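Do I need an app to tell me I slept badly?

14 March 2021

I gave in during February and bought a sleep tracker. It's called the Jutora, it goes on the wrist, and every morning it gives you a score out of 100 for something you did while unconscious. I have worn it for 30 nights now and I have some doubts.

The first is where the numbers come from. A strap can feel you moving and can have a go at your pulse. From that the app draws a chart of light sleep, deep sleep and dreaming, with neat edges, as though you went from one to the next through a series of doors. I spent one night reading in the armchair until past two and was credited with a long stretch of "restful light sleep". I was on chapter nine. If it can't tell sleep from a dull novel, I'm not sure why I should believe it about the deep stuff.

Then there is the study. The Jutora website says its scoring was "tested with 1,139 sleepers", which sounds like plenty. I found the write-up, after a fair bit of clicking, and 353 of them made it to the end. The rest dropped out, and there isn't a word on why. Perhaps they were sleeping fine. Perhaps the strap itched, as mine does. Those who stayed were asked whether they felt better rested, and most said yes – but they'd been looking at a cheerful green score over breakfast for weeks, so what else would they say?
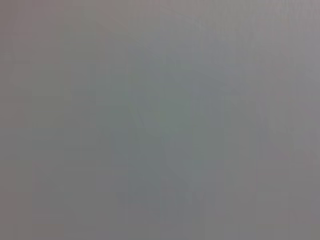
My other complaint is what the score does to the day. I woke up one morning feeling perfectly all right, looked at the app, saw a 58 and was tired by ten o'clock. The week after, I felt dreadful and got an 84, and went about telling myself I must be imagining it. Either way I'd stopped asking my own head how it was and started asking my wrist.

I did try a rival, to be fair to the thing. Tranitora is just an app, and you leave the phone on the mattress. I ran both for 4 nights and they didn't agree on a single one, not even on what time I'd dropped off. Tranitora also wanted a monthly payment before it would show me my "sleep story". No thanks.

A reader has asked whether I'd look at Govinora, the pillow spray. I would want to see some evidence first, and so far all I've seen is lavender.

What has helped, as far as I can tell, is no coffee after lunch and a thicker curtain. I can't prove that either. The strap is in the drawer with the charger, and if anyone wants it they can have it for the postage.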